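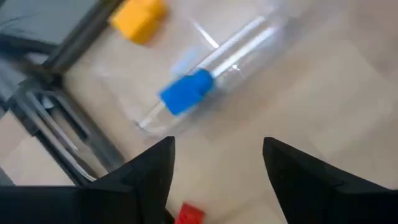 Omar Chidiac wrote that he had drawn two samples from the same kitchen tap on the same Saturday, sent them in together, and received hardness values that did not agree, and he wanted to know which one to use for setting the softener. The reply he got is now part of this page, under Results. The remaining entries cover ordering, collection, shipping and interpretation for private well testing at Grarkerano.

Before ordering

Who should use this service?
Owners and tenants of homes supplied by a private well, spring or cistern. Customers on a public supply can also submit samples, but the utility's annual report will already list most of the parameters in our basic panel. Testing at the tap is still useful on a public supply when the concern is lead or copper from the building's own plumbing.

What is the difference between the Vuris and Tasik panels?
Vuris is the basic panel. It reports total coliform and E. coli (present or absent), nitrate, nitrite, pH, total hardness, iron, manganese, chloride and specific conductance. Tasik contains everything in Vuris and adds arsenic, lead, copper, uranium, fluoride, sulfate, sodium and alkalinity. Neither panel includes pesticides, solvents or PFAS. Those are separate orders with separate containers and cannot be added to a kit that has already shipped.

Which panel do I need for a real estate sale?
Ask the lender or the county before ordering. Requirements differ by county and by loan type. Some offices accept only samples drawn by a licensed collector, and in that case a mail-in kit of any kind will be refused even if the analysis is identical.

How often should a well be tested?
Bacteria and nitrate once a year. Metals less often, unless a previous result was close to a limit. Test again after flooding, after any work on the pump or casing, after a change in taste, odor or color, and when an infant or a pregnant person joins the household.

Does the season matter?
It can. Bacteria and nitrate tend to be higher in shallow wells after snowmelt or long rain. If only one sample is taken per year, March is a reasonable month in most of our service area. Taking the annual sample in the same month each year makes the results easier to compare.

Collecting the sample

Which tap should I use?
For a bacteria sample, use a cold tap that does not swivel and has no aerator, hose or filter attached. A pressure tank drain valve is acceptable if it is clean. Kitchen faucets with a pull-out sprayer give more false positives than any other fixture. If there is no alternative, remove the aerator and wipe the spout with the alcohol pad in the kit.

Before or after the softener?
That depends on the question being asked. To learn about the well, draw the sample ahead of all treatment equipment. To learn about the water people drink, draw it at the kitchen tap. Write the location on the form. A sample marked only "house" will be analyzed, but we will not be able to say whether a low iron value means low iron or a working filter.

How long do I run the water first?
For bacteria, nitrate and general chemistry, run the cold water for about six minutes, then reduce the flow to a stream the width of a pencil and fill without changing the valve setting. For lead and copper the procedure is the opposite. The water must stand unused in the pipes for at least six hours and the first water out of the tap is the sample. Most people collect it early in the morning before anyone has flushed a toilet or started the dishwasher.

Can I use my own bottle?
No. Drink bottles, canning jars and baby bottles are not accepted, whether new, boiled or run through a dishwasher. The bacteria container is sterile and holds a small amount of powder that neutralizes chlorine. The metals container is washed in acid before it leaves the lab. A sample that arrives in any other container is discarded and the customer is notified.

There is powder in the bacteria container. Should I rinse it out?
No. Leave it in place. It may appear as a white tablet, loose grains or a dry film. All three are normal.

How full should each container be?
Fill the bacteria container to the molded line and leave the air space above it. The lab shakes the sample before analysis and cannot do so if it is full to the cap. Fill the chemistry and metals containers to the shoulder. The separate fluoride container in the Tasik kit needs 80 mL, which is marked on its side.

I touched the inside of the cap. Is the sample still good?
Not for bacteria. Skin carries enough organisms to turn a clean sample positive. Request a replacement container, which is sent without charge. Chemistry and metals samples are not affected by brief contact if hands were clean and free of lotion.

The container leaked a little in my bag. Do I start over?
If the level in a chemistry container is still above the label, send it. If a bacteria container has leaked, start over. A cap that let water out may also have let something in.

Shipping and drop-off

How quickly must the sample reach the lab?
The bacteria sample has the shortest holding time and controls the schedule for the whole kit. Use the overnight label. Collect early in the week and hand the box over on the same day. Boxes collected late in the week can sit in a depot over the weekend, and the bacteria portion will then be rejected as expired.

Is ice required?
Yes. Freeze the gel pack ahead of time and place it against the containers. Do not use loose ice, which melts into the box and soaks the form. The sample should be cold on arrival but must not freeze.

Can I deliver in person?
Yes. The Sleiman counter accepts kits on weekday mornings. There is a drop shelf outside the counter for empty kits and paperwork only. Samples left on it are not logged until the counter opens and are not kept cold.

What has to be on the form?
Name, sampling point, date and time of collection, and the type of supply. The time is needed to calculate the holding period. A form without it puts the bacteria test on hold until we reach the customer by phone, and the clock keeps running during that delay.

Results

My two samples from the same tap do not match. Which is correct?
Possibly both. Every measurement has an uncertainty, and small differences between paired samples fall within it. For hardness, first check whether both were drawn at the same point in the softener's cycle. A sample drawn during or shortly after regeneration may contain bypassed hard water, depending on the valve. In Mr. Chidiac's case, one form listed the kitchen cold tap before regeneration and the other had no time on it. Softeners should be set from an untreated sample in any case. He was advised to draw a new one at the pressure tank.

What does "ND" mean?
Not detected at or above the reporting limit. It does not mean zero. The reporting limit is printed in the column to the right of the result.

What units are used?
Milligrams per liter for most chemistry, micrograms per liter for trace metals. One milligram per liter is one thousand micrograms per liter. Check the unit before comparing a result with a limit found elsewhere. Hardness is given both in milligrams per liter as calcium carbonate and in grains per gallon, which is the unit most softener controls ask for.

Nitrate or nitrate as nitrogen?
We report nitrate as nitrogen. Some older reports and test strips give the value as nitrate, a larger number for the same water. Do not compare one with the other without converting.

Total coliform is present but E. coli is absent. What now?
Total coliform bacteria are common in soil and on plants. Their presence shows that surface water, insects or dirt may have a way into the system, or that the sample was contaminated during collection. Inspect the well cap and the visible casing, then resample with care. If the repeat is also positive, disinfect the well and test again once no chlorine remains in the water.

E. coli is present.
Stop drinking the water. Boil it or use another source for drinking, cooking, brushing teeth and making ice until a repeat sample is clear. The lab calls the customer on the day this result is confirmed, so please give a number that someone will answer.

Can you recommend a filter?
No. Grarkerano does not sell or install equipment and does not rate brands. Take the report to a dealer and ask which listed parameters the device is certified to reduce. Carbon pitchers, for instance, do very little for nitrate or hardness.

How long are reports kept?
Reports stay in the online account for as long as the account is open. Remaining sample water is held briefly after the report is issued and then disposed of. Requests to repeat an analysis on the same water should be made as soon as the report arrives. Bacteria cannot be rerun from retained water.

Kits and refunds

Do kits expire?
The bacteria container does. The date is on the seal. Other containers can be used as long as the bags are unopened.

Can an unused kit be returned?
Yes, if all seals are intact. Return postage is paid by the customer. Gel packs do not need to be sent back.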